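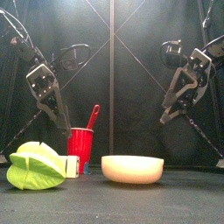 Cosas de casa en la mesa oscura.

Diciembre, 23:40
Escrito por Maribeth Policarpio

Tengo los dedos llenos de cinta de embalar y huelo a cartón, pero si no escribo hoy ya no escribo hasta enero, que me conozco. La mudanza va mal. Bueno, va. Digamos que va, y dejémoslo ahí de momento.

Esta mañana me levanté a las seis y media convencidísima de que liquidaba la cocina antes de comer. ¡La cocina! Abrí el primer armario, el de arriba a la izquierda, y a las nueve seguía en el primer armario. Lo que pasa es que una abre una puerta pensando en platos y se encuentra con el molde de flan de la tía Encarna, y entonces hay que sentarse. Yo no he hecho un flan en mi vida. El molde lleva conmigo tres pisos, siempre al fondo, siempre con una goma elástica dentro que tampoco sé de dónde salió. Lo puse en la caja de regalar. Lo saqué. Lo volví a poner. Al final va a Pedel conmigo, con goma y todo, y que conste que me prometí aprender a hacer flan para Reyes (ya veremos).

Bienvenido llegó a las diez con churros y con esa manía suya de organizar a los demás. Trajo rotuladores de tres colores: rojo para lo frágil, verde para lo que se abre la primera noche y azul para todo lo que puede esperar. El sistema me pareció una maravilla hasta que vi que me estaba escribiendo en azul la caja de los tés. ¡En azul! Discutimos un rato largo por los tés. Él sostiene que la primera noche nadie normal toma té, que la primera noche se cena pizza en el suelo y se duerme con el abrigo puesto, y yo que la primera noche es justo cuando más falta hace. Quedó tachado y repasado en verde, con lo que ahora pone TÉS en un color de pantano que no corresponde a ninguna categoría.

Llevamos 19 cajas cerradas. Las he contado porque el presupuesto de Padilla es por cajas y a partir de 50 te cobran otra furgoneta. A media mañana me pareció imposible llegar a 50, y luego abrí el trastero. En el trastero había una bicicleta estática, dos sillas de playa, la guitarra que compré cuando lo de Santi y una bolsa enorme llena de bolsas. También estaba el árbol de Navidad, que este año no pensaba poner y que ahora me da pena dejar otro invierno dentro de su funda. Igual lo monto allí, con la casa patas arriba. Un árbol entre cajas puede quedar hasta bonito, ¿no?

Hablando de Padilla, llamé para confirmar la hora y me cogió el teléfono una chica amabilísima que me preguntó si había piano. Le dije que no. Me preguntó si había pecera. Tampoco. Me preguntó si había «algún objeto de especial complicación» y me quedé callada tanto tiempo que la pobre debió de pensar que se había cortado. Estaba pensando en el aparador de mi madre. El aparador subió a este piso por el balcón, con cuerdas, media calle mirando, y mi padre abajo dando instrucciones que no seguía ninguno de los que tiraban. Le dije que había un aparador. «Ah, un aparador, sin problema», me dijo. Ya hablaremos cuando lo vea.

Comimos de pie, garbanzos de bote con un huevo duro, en los dos únicos platos que quedan fuera. Bienvenido fregó el suyo y lo secó y lo envolvió en periódico sin preguntar, así que a la hora de cenar tocó turnarse con el mío. Le perdono porque me arregló la persiana del dormitorio, que llevaba atascada desde primavera. Es muy mío lo de vivir medio año a oscuras y arreglar la persiana la semana en que me voy. La casera estará encantada.

Lo de la casera es otro capítulo. Me debe la fianza, que son 1.936 euros, y cada vez que se la nombro me habla de la humedad del baño. La humedad del baño ya estaba cuando llegué. Tengo una carta suya en la que lo dice, firmada, preciosa, guardada en una carpeta que metí en una caja que cerré ayer. ¿En cuál? Pues ahí está el asunto. Puede que sea la de PAPELES, puede que sea la de PAPELES 2 y me temo bastante que sea la de COSAS, donde ayer por la noche, ya agotada, fui tirando todo lo que quedaba encima de la cómoda. Mañana abro COSAS. Qué rabia me da abrir una caja ya cerrada, es como volver al trabajo por haberte dejado el paraguas.

Por la tarde bajé a Drudura a por más plástico de burbujas. Me encanta esa ferretería y la voy a echar de menos una barbaridad, más que a algunos vecinos. El dueño te vende los tornillos de uno en uno y te pregunta para qué los quieres, y como la respuesta no le convenza, no te los vende. Le conté que me iba. Se quedó un momento callado, se metió en la trastienda y salió con un rollo de cuerda de la buena, de la de antes, y me dijo que eso iba por cuenta de la casa, que en Pedel a saber qué cuerda venden. Casi lloro entre las alcayatas. Le di un abrazo por encima del mostrador y tiré el expositor de pilas. Las recogimos entre los dos y una señora que esperaba para copiar una llave.

A la vuelta me encontré a Bienvenido sentado en el suelo del salón con la caja de las fotos abierta. Estaba prohibidísimo abrir la caja de las fotos. Lo habíamos hablado a las diez con los churros en la mano, que la caja de las fotos se pesaba, se cerraba y no se miraba. Pues nada, una hora y pico. Salió la del viaje a Lisboa, en la que los dos llevamos la misma gorra y parecemos empleados de algo. Salió mi madre joven en una boda, muerta de risa, con la mano tapándose los dientes, ese gesto que también hago yo y que no sabía que venía de ahí. Esa la he dejado fuera. La voy a llevar en el bolso, no en la furgoneta.

Y en el fondo de la caja, debajo de todo, apareció el manual de la Clirkevlow. ¡El manual! Me he pasado cuatro años haciendo yogures a ojo con esa máquina, unos días me salía sopa y otros cemento, y resulta que llevaba un botón que había que dejar pulsado. Bienvenido lo leyó en voz alta con voz de locutor y me dio un ataque de risa de los que duelen. La yogurtera está ya embalada, en azul, así que los primeros yogures decentes de mi vida tendrán que esperar a que aparezca.

También he vendido cosas, ojo, que no todo ha sido mirar fotos. La bicicleta estática se la ha llevado el chico del segundo por 200 euros y se la ha subido él solo por la escalera, resoplando, con lo que yo creo que ya ha hecho más ejercicio con ella que yo en todo el tiempo que la tuve. Las sillas de playa no las quiere nadie en diciembre, lógico. La guitarra no la he puesto a la venta. La he mirado un rato y la he apoyado en la puerta para que mañana decida otra persona, o sea, yo, pero descansada.

Llamó mi hermana a las ocho. Quería saber si estaba triste y le dije que no me había dado tiempo. Es verdad a medias. Me dio un poco al descolgar las cortinas de la cocina, no sé por qué justo esas, que son feísimas y las puse para salir del paso. Entra ahora una luz de farola por la ventana que no había visto nunca desde dentro, amarilla, y la cocina parece la de otra gente. Le conté lo del aparador y se ofreció a venir a dirigir la maniobra desde la acera, como papá. Le dije que ni se le ocurra. Vendrá seguro.

Pedel me da ilusión y me da miedo, las dos cosas según la hora -- por la mañana ilusión, a partir de las nueve de la noche miedo. La casa es más pequeña y tiene patio. Yo nunca he tenido patio. Bienvenido dice que en un patio así hay que poner un limonero y yo le digo que a mí se me murió un cactus, y él dice que los limoneros se dan cuenta cuando una pone interés. Luego me enteré de que de limoneros no tiene ni idea, que lo único que ha tenido en su vida es un potus, y de plástico.

Se ha ido hace un rato, con el último churro, frío ya, envuelto en una servilleta. Ha dejado escrito en la pizarra de la nevera lo de mañana: libros, lámparas, baño, carta de la fianza. Debajo he añadido yo «comprar pan». Y luego me he acordado de que la nevera se desenchufa mañana por la noche y tengo dentro medio congelador de croquetas. Croquetas para desayunar, entonces, y croquetas para el chico del segundo, que se las ha ganado.

Voy a ver si encuentro el pijama. Creo que está en verde.

Contacto: Maribeth Policarpio | © Todos los derechos reservados | Volver arriba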